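Tarnside Residents' News
Mar 14, 2021

Kitchen water: what we learned this winter

Dear neighbors,

Many of you wrote to me after the last issue and asked about the white layer which comes on kettles, taps and glasses in our houses. I promised to collect the answers in one place. I am not a plumber, so I asked one, and I also tried several things in my own kitchen before I wrote this.

The water in Tarnside is hard. It comes through chalk before it comes to us, and it brings the chalk with it. To drink it is fine. My own family has been drinking it for 20 years. The trouble is only with heating and drying. When hard water is heated, the chalk leaves the water and stays on the metal. When a drop dries on a glass, the chalk stays there as a small ring.

The test strips we ordered together in January gave 231 on the paper scale at my house, on the upper part of the street. Dwight Dhillon, who lives on the Arside end, had the same color on his strip. So please do not think that your house has a special problem. We all have it.

For the kettle, use white vinegar, half and half with cold water. Fill the kettle to cover the white part, leave it for one hour without boiling, then pour it out and rinse two times. Then boil clean water once and throw this water away also. Citric acid powder does the same work and has less smell. Two spoons are enough for a normal kettle. Please never mix vinegar with bleach. This makes a dangerous gas, and one household told me they almost did it by mistake when cleaning the sink.

For taps, wet a cloth with vinegar, wrap it on the end of the tap and leave it for 20 minutes. If the tap has a gold or black finish, try first on a small place behind, or use only soap. Mrs. Melnychuk's tap lost its shine after one night in the cloth, and she asked me to warn the others.

Marble and other stones with lime in them should not meet vinegar or lemon at all. The acid makes dull spots and they do not wash away. For these, warm water with a little dish soap and then a dry towel. If you don't know whether your counter is real stone or only has the pattern, treat it as real.

For glasses, the best advice I received was to dry them by hand while they are still wet. I know this is not what people want to hear. The second best is to rinse them in the hottest water you can stand, so that they dry faster and with fewer rings. A spoon of vinegar in the last rinse helps too.

Several people asked about water softeners. Drarard, the shop by the bus station, gave us a price of 900 for the machine with the first bag of salt, and 40 less for each house if five or more houses order together. The fitting is not in this price. I have no opinion yet. The machine needs a place under the sink, and in the smaller houses there is not much place. If you want to be on the list, please put a note in my mailbox before the end of April. It does not oblige you to buy.

One more thing. I have eleven test strips left and they are free. Knock on my door in the evening, or leave your house number and I will bring one to you. 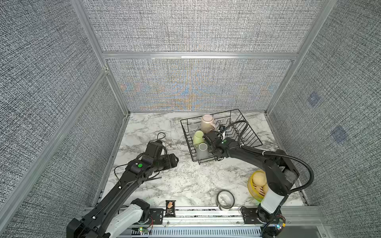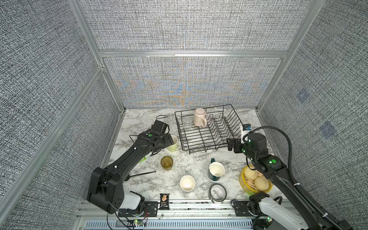
Both views: a marble-patterned surface with gray fabric panels behind.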